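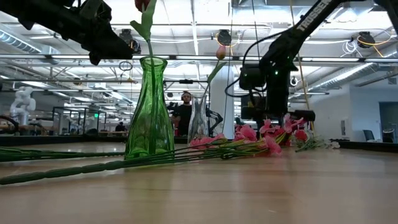

Table flowers, July

Gleice Pacheco makes artificial flower arrangements, and this one is the green and pink table for the Orelar order. The brief was short: two vases of different heights, mostly pink, nothing that needs watering.

The tall vase is emerald green glass with a narrow neck, so it takes one heavy stem and not much else. The small clear one suits a single tulip bud. Carnations make up the bulk of the colour. They come on long stems and most need trimming before they will sit properly in anything under 30 cm.

Gleice lays everything flat before she starts - it is easier to judge the pinks against each other on a pale wooden table than in a bucket. The magenta ones generally go in last.

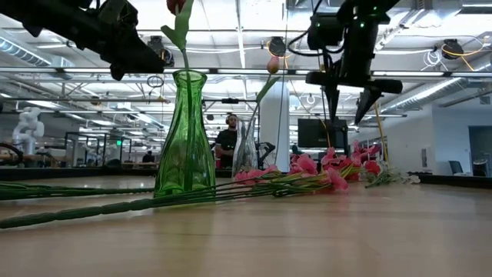 Green vase and clear vase with one stem each, carnations still on the table.

The finished arrangement is listed under Vivitz, item 1159, and comes in 4 colours. Vases are sold separately. Stems can be bought loose or in bundles of 100, and the white filler sprigs are the same ones used in the Lã set. Dust with a dry brush and keep out of direct sun - the pinks fade first.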